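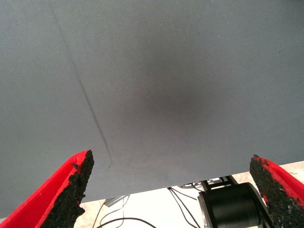
Trodham Travel Support
Ticket 564
Subject: City walk voucher rejected at meeting point
Product: Quách Arcade and Old Quarter Walk, operated by Vernari
Priority: 2
Status: Resolved

Customer report
The customer booked the evening walk for two travelers and received a voucher by email. At the meeting point outside Quách Arcade, the guide's device returned the message "Booking not valid for this departure." The party was not admitted and has asked either for a place on a later walk or for a full refund.

First review
The booking is present in the Trodham system and payment was collected in full. The voucher shows a departure time of 7 p.m. The Vernari departure list for that evening shows no walk at that time. Vernari moved the evening departure to 5 p.m. at the start of March, when the arcade shortened its opening hours.
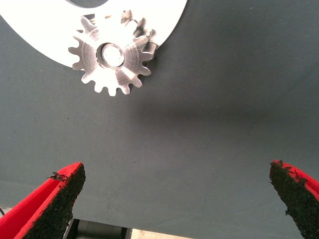

Can a voucher be used on a different departure of the same walk?
Vouchers are tied to a single departure, but Support can move one to another departure that still has places, at no charge, when the error is on our side or the operator's.

Second review
The schedule change was sent by Vernari through the Enon connection, which passes operator timetables to our listing pages. Enon confirmed that the update was received and then held in a queue. The queue accepts 1,000 changes per batch, and the Vernari update fell outside the batch. It was not sent again. The listing therefore continued to offer the former time.
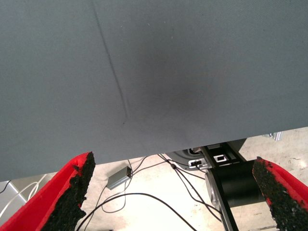 Attachment A. Gray surface with thin diagonal line.

Action taken
The former departure time was removed from the listing. Enon released the held update, and the listing now agrees with the operator's timetable. Other travelers holding vouchers for the former time were sent a notice with the correct time and the option to cancel without a fee.
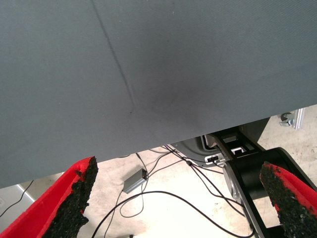

Attachment B. Gray textured panel, lower edge at a slant.

Customer reply
The customer accepted two places on the 5 p.m. walk and withdrew the refund request. A new voucher was issued and the original was canceled.

Closing note
Vernari has been asked to copy Support on future timetable changes for this walk. The batch limit has been referred to Enon under a separate ticket.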